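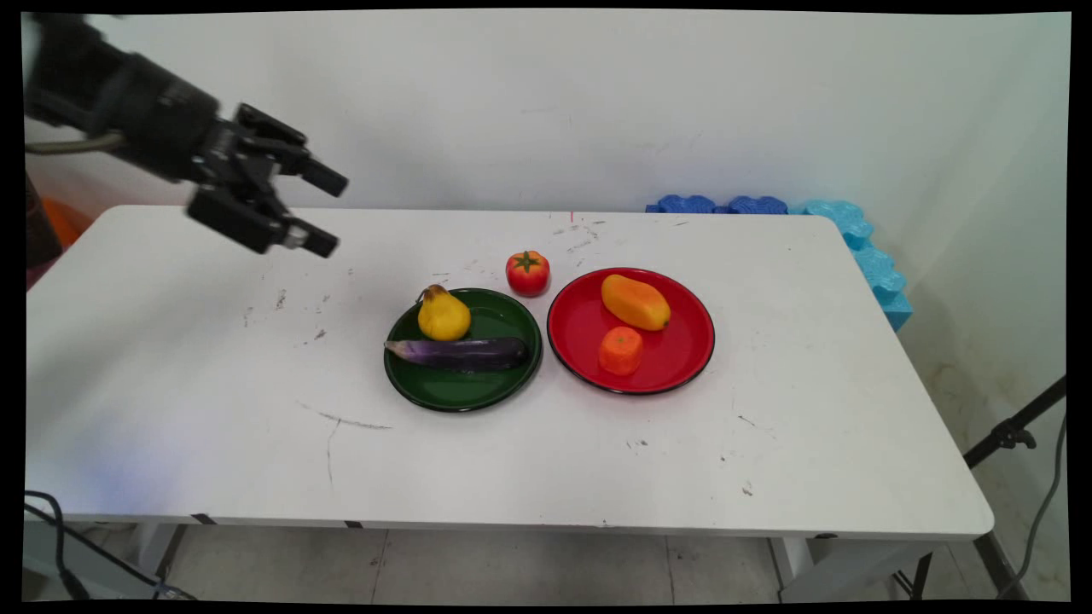
Page last changed: 22/03/2021

Delum Pocket Folding Saw

I've sold outdoor tools for a good while now, and the Delum is the one I end up talking about the most (ask anybody who has stood at my counter when the shop was quiet). It's a folding saw with a 179 mm blade, it weighs next to nothing in a jacket pocket, and it cuts on the pull stroke. If you grew up on bow saws that takes a few minutes to get used to. Don't push! Let the teeth do it on the way back and you'll be through a wrist-thick branch before your coffee cools down.

I keep mine in the truck from November on, when the wet snow starts bringing birch down over the road to our cabin. My neighbor Gunvor Brekke has the older model with the wooden handle and swears she'll never trade it in, and I get it, it's a lovely thing to hold. But the new rubber grip is a lot better with gloves on, and the lock has gone from a little sliding button to a proper lever you can find with your thumb in the dark.

The lock holds in two positions. Straight out is for normal cutting, and then there's a slightly bent-back one that I thought was a gimmick until I had to trim some low stuff right down at the ground. Now I use it all the time.

What I don't like: the belt pouch. The snap is stiff and the loop is too narrow for a wide work belt. I've told Plandis, who bring these in for us, and they say a new pouch is coming, but I've been hearing that for two seasons. I carry mine without it.

Blade: 179 mm, replaceable
Teeth: medium, good for green and dry wood
Handle: rubber over steel, orange or gray
Lock: lever, two positions
Warranty: 30 months on the handle and lock, blade not included

Changing the blade takes one screw and a coin. Wipe the old sap off the pivot while you're in there, and put a drop of oil on it before you close it up. Cooking oil goes sticky (I learned that one myself), so use the real stuff.

Price is $43 with the pouch. Spare blades are $31 for a pack of two, and they fit the older wooden-handled model too, so Gunvor can stop asking me! We also stock the Estent if you want something longer for orchard work, but that one doesn't fold and I wouldn't hike with it.

Orange is in stock. Gray is on back order, and if you want one, send a note to Treasa at the order desk and she'll put your name on the list. Pickup at the store is free, and we can usually have it ready the same day if you write before noon.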